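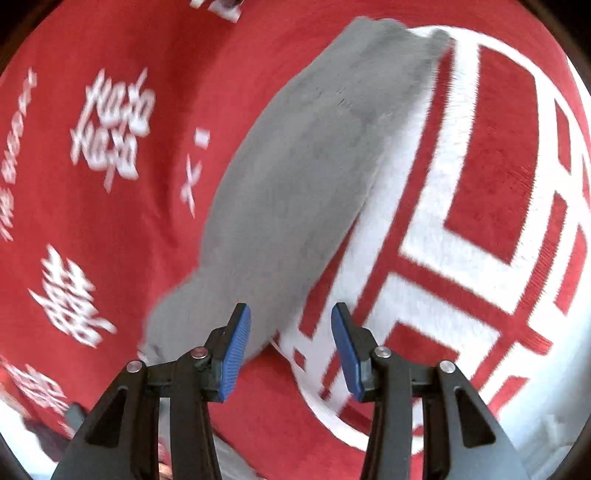 A soft grey item on red fabric with white lettering.

Stismont's textile swap is moving, and it's getting bigger

1 Feb 2025

If you've ever tried to get through the door of the old Stismont swap room on a Saturday morning, you'll know why I'm pleased about this one. The town's clothes and textiles swap is packing up and going to the former Valentini shop on Culunwood Road, and the doors open in the first week of March. I've been banging on about this for two years, to anyone who'd listen and quite a few who wouldn't, so forgive me if I sound a bit giddy!

For anyone new to it, the swap is simple. You bring in clean clothes, bedding, blankets, curtains, towels or odd bits of fabric, and you get a token for each bag. Then you go round and pick out what you fancy. No money changes hands unless you turn up with nothing, in which case it's a pound a piece. I got my winter coat there, and both sets of curtains in my front room, and a tablecloth that I've since cut up for cushion covers (badly, but they're on the sofa and they're staying there).

The trouble has always been space. The present room is up a flight of stairs behind the library and it holds maybe two rails and a table before you start treading on people. Last year 1,591 bags came through it, up from 846 the year before, and you could feel every one of them. Prams had to be left at the bottom. My neighbour hasn't been able to go at all since her knee operation, and she's got a spare room full of wool blankets she'd love to see go to somebody.

The Valentini shop is all on one level, with a proper wide door and a little car park round the back. Older readers will remember it selling shoes. I remember being marched in there every September and having my feet measured by a woman with very cold hands. It's been shut for a good while and the windows had got into a sorry state, so it's cheering to walk past and see lights on of an evening.

I went in on Thursday for a nose about. There's still a lot to do. The back wall wants plastering and there's no heating to speak of, and whoever chose that green paint in the seventies ought to be ashamed. But the floor is sound and there's masses of shelving left over from the shoe days, deep enough for folded duvets. The plan is to put clothes at the front, with bedding and throws down the left-hand side, and a children's corner near the window. There'll be a kettle too. The old room never had one and I felt that very keenly in January.

The bit I'm most excited about is the mending table. It's going to run on Wednesday afternoons to begin with, and you can bring along anything with a hole, a dodgy zip or a missing button and someone will show you how to sort it out. You'll do the work yourself, mind. Thread and needles are free, and there are two sewing machines, though one of them apparently chews anything stretchy. I've got a jumper with both elbows gone that I've been saving up for exactly this.

Money, then. The rent is being covered for the first year by a grant of £373 a month from the Numitz Fund, which also paid for the new play equipment down by the river. After that the swap will have to stand on its own feet. I asked what happens if it can't and got a shrug and a biscuit. There's talk of renting out the upstairs room for classes, and I'd be first in the queue if anyone did upholstery, but nothing has been settled.

Not everyone's thrilled. A couple of people on Culunwood Road have grumbled to me about parking, and I do see their point, as it's tight enough on market days already. The car park takes nine cars if everybody behaves. The 60 bus stops right outside, though, and I'll be on it with my bags on my knee like everyone else.

If you want to give things before the move, the old room is still taking donations until the end of this month, except for pillows and anything electric. Please wash things first. Please also check the pockets, as somebody handed in a dressing gown at Christmas with a set of house keys in it, and they're still hanging on a hook by the door waiting to be claimed.

Opening hours at the new place will be ten until four, Wednesday to Saturday. Unspent tokens from the old room will still be good, so have a rummage in your kitchen drawer. I found seven in mine, under the batteries.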